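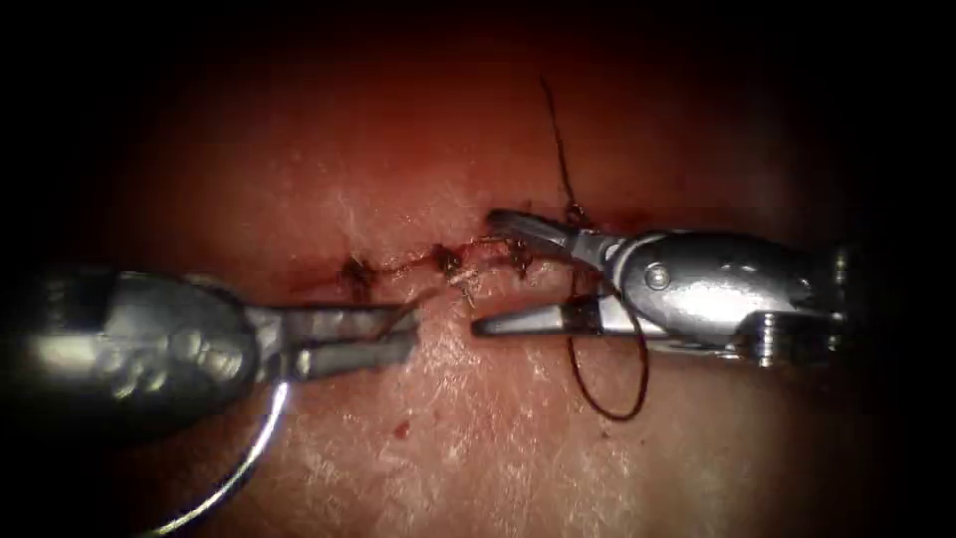 What goes into the denominator when a company reports return on invested capital?
Equity plus interest-bearing debt, averaged over the opening and closing balance sheets, with lease liabilities included and surplus cash taken out if the company has said how it defines surplus.

Tuesday, late. I wrote those two lines at the top of the page this morning before the meeting so I would have them in front of me, and by lunch every clause in the second one had been argued over. Putting the day down while I still have the order straight.

Position at the start of the day. The Ornstead annual report has a section on capital allocation for the first time. The draft says the group targets a return on invested capital above its cost of capital and gives a figure for each. The figures come from different people. The return is mine, from the consolidation. The cost of capital is Dima Majali's, from treasury. The two were prepared on different bases and the draft puts them side by side in one chart, so a reader will subtract one from the other and call the difference value created. If the bases don't match, the subtraction means nothing.

Differences found so far:

My denominator includes goodwill from the Zornham acquisition at full carrying value. Dima's weights use market value of equity, which is correct for a cost of capital and has no bearing on my side, but her debt figure leaves out leases. Mine includes them. Leases are cheap debt compared with equity. Adding them to her weights brings the cost of capital down a little, and leaving them out of mine would push the return up a lot more. Either way the spread moves, and the version currently typeset is a mix.

Tax. I use the effective rate for the year. She uses the statutory rate for the after-tax cost of debt. The effective rate was low this year due to the recognition of old losses at Zornham, so operating profit after tax is flattered. I proposed a normalized rate for the numerator with the adjustment shown in a note. Hernán Correa does not like adjustments in notes. He said a measure that needs a note to be understood should be a different measure. I said every one of our measures needs a note. He moved to the next item.

Surplus cash. The draft deducts all cash. I asked for the working cash requirement to be left in. Jihad Hijazi has the figure by division and it came to 852 million for the group, higher than anyone in the room expected, because the distribution business holds balances in countries where moving cash out takes most of a quarter. If that money can't be moved at short notice it is invested capital and somebody should earn a return on it. Jihad agreed on principle and then pointed out that his division's bonus metric uses the same denominator. Fair point, and he made it openly. I wrote it down as an item for the remuneration paper and said it should not decide the external definition.

Left open at the end of the morning. Hernán wants one page with both options and the effect of each on the spread.

Spent from noon until nearly four in Itix rebuilding the averages. The consolidation tool takes a simple average of opening and closing balances. Zornham was consolidated partway through the prior year, so the opening balance this year is complete and the simple average is acceptable. For the prior-year comparative it is not. The opening balance has no Zornham in it at all, the closing balance has all of it, and the profit is in for the months we owned it. The simple average happens to land near a time-weighted one by accident of the closing date. I would prefer not to depend on an accident, so I ran a monthly average for both years. The result moves the prior-year return down and leaves this year's unchanged to the first decimal. Effect on the story: the improvement looks bigger. That will make people suspicious, and they should be. I have drafted a sentence saying the method changed, why it changed, and what the comparative would have been under the old one.

Itix did its usual trick with the elimination entities. Two of them carry an intercompany loan with a currency difference that sits in equity in one ledger and in other receivables in the other. It nets out at group level and shows up as soon as the capital is cut by division. I have put the difference in the corporate column for now with a label that says what it is. This needs a proper fix after year end. I wrote the same sentence in this book last March, I believe, in nearly the same words. 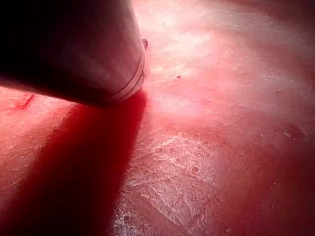

Zaid Jaber called from the audit side just after four. The return measure is outside the audited statements, but they read the other information for consistency, and he had two questions. First, whether the operating profit in the numerator agrees to the income statement. It agrees before the restructuring line and we add the restructuring back. He asked whether the assets written off in the restructuring were also added back to the denominator. They were not. If the cost is excluded from profit and the write-down is allowed to shrink the capital, the return gets the benefit twice. I had known this in general terms and had not checked it in our own numbers. He was polite about it.

I checked while he was on the line. The write-downs are small in two divisions and not small in packaging. Adding them back lowers the group return by enough to change the rounded figure in the chairman's letter. So the letter has to change, and the letter has been approved.

His second question was about the word "target." The draft says target in the capital allocation section, "guideline" in the medium-term plan summary, and "ambition" in the letter. Three words for the same number. He asked which one the board adopted. I looked up the minute and the board adopted a guideline. I have marked the other two for correction.

Told Hernán about the write-downs at about half past four, in the corridor, which is where most of his decisions get made. He asked if the old treatment was wrong or just generous. I said it was consistent with last year and hard to defend if asked. He said to change it and to put the effect on the same one page. He will speak to the chairman's office himself. That was quicker than I had allowed for.

Then a call with Eglė Vītola about the dividend paragraph. She has the investor feedback from the autumn round and the recurring complaint is that our payout policy reads as a list of things we might do. The current wording is "a stable dividend with a consolidated payout ratio of over 35 percent, taking into account investment opportunities and financial soundness." Her investors want to know what happens in a year when profit falls. Under a pure ratio the dividend falls with it. Under "stable" it doesn't. The sentence promises both.

She proposes a floor expressed on equity in place of the ratio on profit. Equity moves slowly, so the dividend moves slowly, and the word stable can be dropped since the arithmetic delivers it. The weakness is that a large write-down of Zornham goodwill would cut equity and the dividend with it in exactly the year when a cut would look worst. We could define equity before goodwill impairment, and then we are back to Hernán's objection about notes. We went through the last downturn on her formula. The dividend would have held without borrowing, provided the ratio on profit was allowed to reach 40 percent for that year. I asked her to show the leverage next to it. She will send it tomorrow.

My own view, for what it is worth in a diary: the ratio should stay, with a plain statement that the dividend per share will not be reduced while net debt is inside the range treasury already uses. Readers who hold the shares for income would learn more from that sentence than from a formula. It would also oblige us to publish the range. Dima has no objection to publishing it. I have not asked anyone else.

Lahlou, the design agency, sent the second proof at six. The chart of return against cost of capital now has its axis starting above zero, so the gap appears several times larger than it is. I asked for the axis to start at zero. They replied that the lines would look flat. They are fairly flat. I asked again.

The proof also has the governance diagram with the risk function reporting to the head of strategy. It reports to the finance side and has done since the reorganization. Nobody on our end had marked it in the first proof, me included. Sent the correction with a copy to Dima, who sits closest to it.

To do tomorrow:
One page for Hernán: leases in on both sides, normalized tax, working cash kept in, write-downs added back. Show the spread before and after each change, in that order, since the order affects the size of each step.
Definitions table for the back of the report. Numerator and denominator written out in words, with the line in the statements each item comes from.
Ask Jihad for the working cash method in writing. The figure itself is fine. I want to know if he used month-end balances, which are always tidier than mid-month.
Check whether the cost of capital is stated as a point or a range. Dima's paper has a range and the chart has a single line, and I can't find who picked the midpoint.
Reply to Zaid with the revised reconciliation.

Left the building after eight. The prior-year bridge is still open on the other laptop and does not foot by a rounding difference in the tax line. Leaving it until morning.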